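**Olumar to teach its machines the fiddly end of mask finishing**

*October.* Olumar, which finishes rubber face masks for theaters, haunted houses and people with strong feelings about costume parties, is automating part of its handling line. The new system, named Stomeo after a long meeting, will turn, hold and sort up to 4000 masks a month.

Staff supply the know-how. Finishers handle masks at a table wearing motion controllers on the backs of their hands, and Stomeo learns from the recorded movements. So far it has 400 sessions to study.
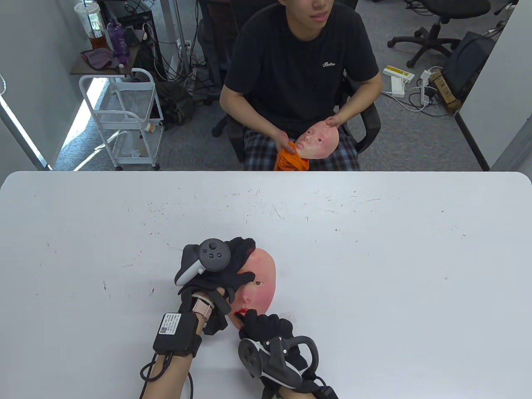 *Gloved hands with motion controllers hold a rubber mask during work on Stomeo.*

"Rubber cheeks are harder than they look," said Jingyi Long, who runs the finishing room. "I've spent years learning how hard to pinch a chin. Now it's on my job description."

No jobs will be cut. Two finishers move to paint repair, and the evening shift will end at 8 p.m., an hour earlier than before. Inspection stays with people, who remain better at spotting a crooked smile.

The first batch of 1000 masks goes through next month.

Press contact: Jingyi Long, Olumar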